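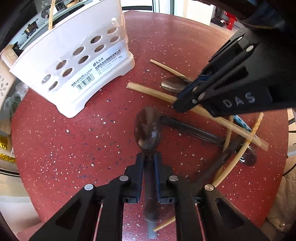 Lusdale sorts utensils. We are the small business people call when the kitchen drawer no longer closes, and our method has always begun the same way, which is by tipping everything out onto the largest table in the house and having a look at it. Drawers are very good at hiding their contents. A round red table with speckles in it hides nothing. You get the wooden chopsticks that were never quite a pair, the clear plastic spoons that came with a takeout order and stayed on as tenants, the metal spoon everyone reaches for, and the handle of something that nobody in the family will admit to buying. Then you can begin.

What we do

We sort, rehouse and, where the owner agrees, retire kitchen utensils. We don't do garages. We don't do closets, although we are asked, and although one of us is said to be quite gifted at sweaters. A long time ago we decided that the world had enough people who would organize your whole life and very few who would deal with your spoons.

A standard visit takes a morning. We bring labels, a brush for the drawer corners (you would not believe the drawer corners) and a supply of plain utensil holders. You bring coffee and a willingness to be asked what a thing is for. If you can't tell us, it goes to the left side of the table. The left side is not a punishment, but it does fill up.

How it started

The company began in March, in a rented kitchen, after an argument over a ladle. Before that we had spent years working for Jonen, a housewares shop where we sold people utensils all day long and then, we suppose, went home and wondered where they all went. They went into drawers, on top of the ones already there. The shop is still in business and still sends us customers, and we try not to think too hard about that arrangement.

Our first client owned 131 pieces of cutlery and lived alone. We kept 65 of them, which she felt was brutal and we felt was generous. She has since called us back, and the number had gone up again.

Where things end up

We are loyal to the upright holder. People expect something cleverer from us, and there is a small pause when we produce a plastic pot with slots in the bottom so the water can get out. But a spoon that stands up can be seen, and a spoon that can be seen gets used. Two chopsticks, a long dark spoon, one other metal thing: that is plenty for one pot. We like it on the counter within reach of the stove, and we like the pot on the stove to be the one you cook in most. Oil goes on the same side as the cooking hand. The rest of the kitchen is your own affair, and we have worked happily in homes with stickers on the cabinets, plates on the walls and bags on every door.
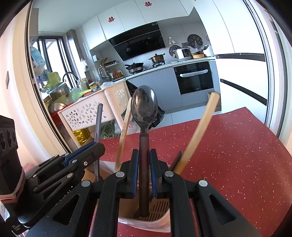

What we won't do

We won't throw anything away while you are out of the room. We won't match chopsticks for you if you prefer them mixed, though we will sigh. We won't sell you a drawer divider with 13 compartments -- we have met them, and by summer every compartment holds batteries.

We also won't tell you that a tidy kitchen will change your character. It will help you find the slotted spoon.

Who we work with

Most of our work is in private homes. We also look after the staff kitchens at Van der Linden, where the spoons vanish at a rate that suggests a second, secret staff kitchen, and once a year we go through the cupboards at the Dundar cooking school before classes start. Last time that came to 506 pieces, and the school asked us to stop reading the total out loud.

From the founder
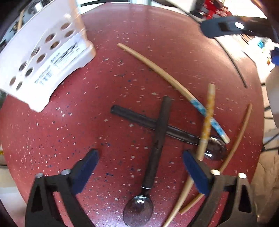
The founder's table

I still do the first tipping-out myself. It is the best part of the job, before anyone has started defending things. Two dark spoons land across each other, a chopstick with a blue and white end winds up under a yellow-orange patterned one, and someone at the table says "oh, that's where that went." I put the holder down right beside the mess, label still on it, so that everyone can see how much room there is going to be. There is always some bargaining after that.

If you'd like us to come, write and tell us how many drawers. Please don't tidy them first.

Page last updated 2025-06-11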